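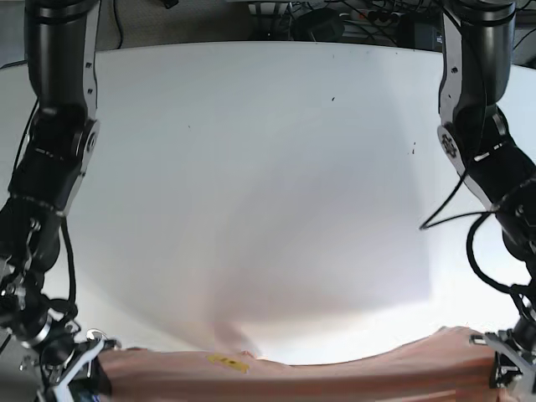
Elin James: Same thing on our end. Invoices over 32 lines print the first page fine, then page two comes out blank except for the footer. Started in September after the Musten update.

Traian Stoica (support): Thanks, Elin. I've merged your report into ticket 2000. Which printer driver are you on, and does the PDF preview show page two?

Elin James: Preview is fine. Only paper is blank. Driver is the generic one that installs with Musten.

Traian Stoica: Please go to Settings, Output, Page Breaks and turn off "Repeat header row." Restart the print service and try invoice 94 again.

Elin James: No change. Invoice 91 prints both pages, but that one is short notes only, with no tax table. 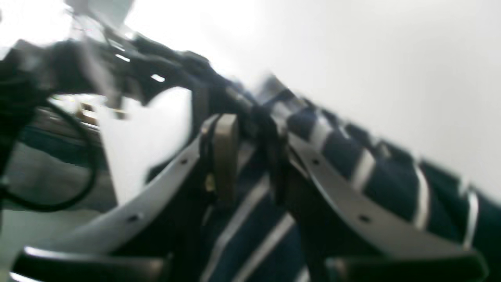 Traian Stoica: The tax table is the part I needed. The update measures its height in the wrong unit and pushes the rows off the page. Raymonde Caron has the fix in the next build. Until then, set the table to "Compact" in the invoice template.

Elin James: Compact works. 94 printed with all rows. Leave this open until the build is out, please.

Status changed: Workaround provided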